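Stirngate Open Day, Bilenport: what I saw of the bedroom

I went to the Stirngate open day on 8 Aug 2022 because the leaflet promised "a new look at everyday home tasks." I have been to enough of these to expect free pens and a long wait for coffee, and I got both. The sign at the desk said 483 visitors had signed up. I would like to know where they were.

The kitchen was closed when my group came through, so we spent most of our time at the bedroom. It has a large bed, a white wall and shelves of clutter. Our guide, Stela Neagu, told us the work there is about bedding and clothes: spreading out, picking up, folding, putting away. She spoke well and answered what she could. When I asked how long it takes to fold one garment properly, she said it depends on the garment. I wrote that down, for what it's worth.

My own doubts are simple. A blue garment on a smooth bed is the easy case. At my house the bed has a dog on it and the shirts are inside out. Soft cloth bunches up the moment you pull it by the ends, and you then spend longer getting the twist out than you would have spent folding it on your knee. A man from Oprea, standing next to me, thought the packages on the bed would be the harder job. I don't agree. A flat package stays flat.

I did like that they had left handwritten numbers on the wall and not painted over them for visitors. It looked like a room that gets used. The handout was less frank. It claims an 82 percent "tidy rate" and never says what counts as tidy. I asked at the Grestent stand in the hall and was handed another copy of the handout.

The tour ran nine minutes over and we missed the second talk. They plan another open day in December. I may go if the kitchen is open.

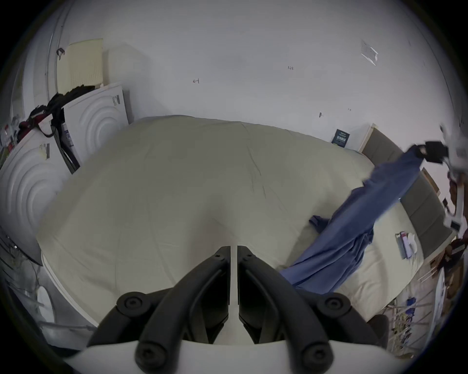
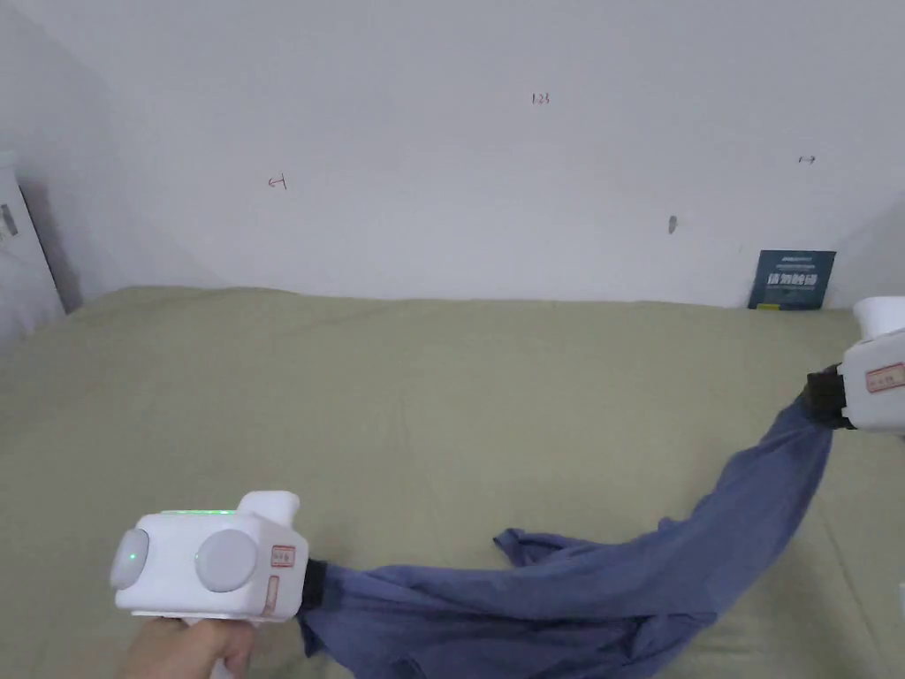
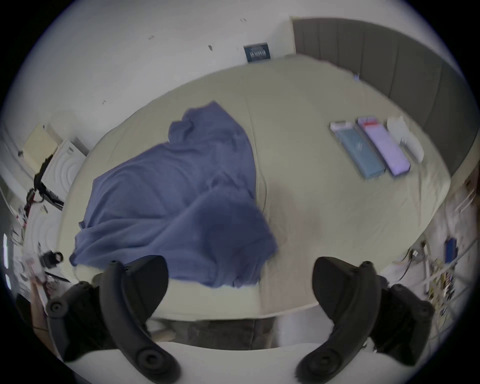 The bedroom at Stirngate, with blue fabric on the bed.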